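Trestness Building Users' Group
Minutes of the meeting held on Wednesday, May 20, 2020, by telephone

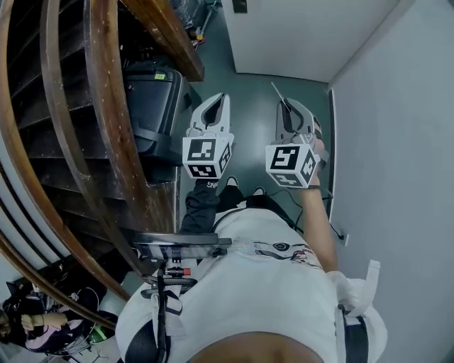 Present: Feven Degefa (chair), Zoriana Tymoshchuk (minutes), tenants' representatives for levels 1 to 4.
Apologies: Plollitz Lettings.

1. Minutes of the previous meeting
Agreed, with one correction. Under item 4, "boiler room" should read "meter room".

2. Heating
The spring gas reading was 1376 units lower than the previous quarter. FD noted that the figure covers a period when levels 2 and 3 were closed and should not be used for setting the new charge. The timer on the north circuit still runs one hour behind. ZT to ask Woldegiorgis to reset it at the next service visit.

3. Network cabling
Wireo has quoted £571 for replacing the cabinet on level 2 and £146 for relabelling the patch panel. The level 4 representative asked whether the existing labels could be kept. FD replied that they refer to the old room numbers. Both quotes accepted. Work to be done outside office hours, with tenants given two days' notice by email.

4. Door entry
186 fobs are listed as issued. The list includes former tenants. Plollitz to supply a current list of names, after which unclaimed fobs will be cancelled. Level 1 asked that the side door be left off the evening lock schedule. Not agreed.

5. Service charge
Draft budget received late and not discussed. Comments to ZT in writing.

6. Bicycle store
Two racks have come away from the wall. Woldegiorgis to refix them. Bicycles without a tag will be moved to the rear yard in August.

7. Any other business
Level 3 reported a slow drain in the kitchen. Already logged.

Next meeting: August, date to be circulated.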